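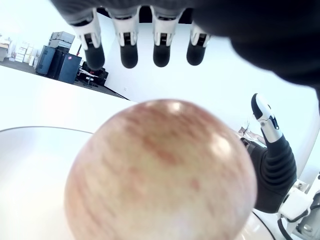 Akinyi Ndung'u觉得，一个苹果只要咬下去是脆的，叫什么名字都可以商量，但既然已经收了人家Musska的钱，就不好再递过去一个Muvska。她把这条意见写在Cevorico店里的留言本上，字很大，占了整整一页，旁边画了一个苹果，画得不太像。

事情出在一个字母上。Cevorico是Guimarães老城边上的一家水果店，五月里同时进了两种冷库苹果，一种叫Muvska，一种叫Musska。取名字的人大概没有考虑过，日后会有人要在早上六点半、灯光不好的后仓里，把这两个词分别贴到正确的箱子上。标签是一次印好的，共1,393张，全部印成了Musska。等到有人发现，600公斤Muvska已经以另一个名字摆上了货架，按另一个名字的价钱卖了一上午。

两种苹果其实不难分。Muvska的皮是淡淡的奶黄底子，上面是粉红色的细条纹和斑点，一道一道竖着排，有的地方红得密一些，灯一照会发亮。Musska则是从头红到脚，颜色深，皮也厚，适合放进烤箱。把前一种当成后一种去烤，结果据几位顾客说，“像一勺很有礼貌的果泥”。

店主Iresha Dewan承认标签有误，但不同意“冒充”这个说法。她说，冒充需要事先有计划，而她的店在星期六上午十点之前从来没有过计划。她还指出，价牌上方一直挂着手写的小黑板，黑板上写的是对的。小黑板挂在多高的地方，她没有主动提。本报去看过，读清楚那一行字需要踮脚，还需要提前知道上面写的是什么。

最先发现不对的是一位买苹果做馅饼的老主顾。他拿着苹果回到柜台，问是不是今年的Musska褪色了。店员认真看了看苹果，又认真看了看标签，回答说标签上写的是Musska。老主顾说他看得见标签。店员说那就对了。两人就这样来回了几轮，后面排队的人开始各自低头看自己袋子里的东西，其中一位看完以后把刚放下的那袋又拿了起来，说管它叫什么，反正好看。

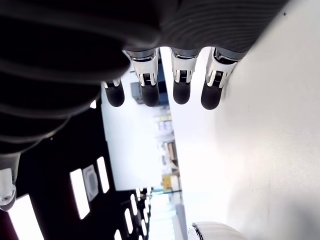
补救办法在午饭前就定下来了。店里决定，凡是当天上午按Musska价钱买走Muvska的，都可以退差价，也可以换货。差价算下来每公斤几分钱，换货则要求把苹果带回来，而且最好是完整的。“完整”二字在柜台前引起了一番讨论。有位女士带回来半个，切面已经发黄，她认为剩下的半个能够充分说明问题。Dewan收下了，按一整个退的钱，理由是后面还有人等着。

来换货的人比预想的少。多数人听完两种苹果的区别，想了想，表示愿意留着手里这一种。Muvska汁多，酸味轻，切成片摆在盘子里也体面，缺点是不耐放，在室温下搁久了口感会发绵。Dewan的建议是放进冰箱下层，别跟香蕉挤在一起，要吃之前再拿出来。至于非要烤不可的，她建议缩短时间，少放糖，并且降低期望。

真正难办的是那一千多张标签。重印要花钱，还要等；用笔改也行，只是s改成v并不像想象中那么顺手，改过的第一批看上去像是有人在Mu和ska中间打了一个叉。后来的几箱索性不改了，在旁边加贴一张小纸条，写着“请读作Muvska”。有顾客站在箱子前面照着念了一遍，念完问旁边的人这两个词听起来到底有什么不同，旁边的人也念了一遍，没有给出答案。

供货的果园方面倒很平静。他们在电话里表示，这类混淆以前也听说过，并解释说两个品种的名字各有来历，都不打算改。问到来历是什么，对方说负责讲这个的人去果园了，下午回来。到本报截稿时，下午已经过去了。

Ndung'u的留言后面陆续有人跟帖，如果留言本也能算帖的话。有人支持她，有人说几分钱的事不值得写一页纸，还有人借这个地方打听店里什么时候再进樱桃。Dewan在最下面统一作了回复：差价照退，樱桃再等两个星期，画苹果的那支绿色圆珠笔请还到柜台。

眼下两种苹果都还有货，Muvska在靠门的一侧，Musska在里面靠秤的地方。小黑板往下挪了一截，字也描粗了。星期六照常营业，上午开门，卖完为止。需要做馅饼的顾客，店方请大家先看颜色，再看标签，拿不准的话可以问店员，那位店员这几天已经把两个词都背熟了。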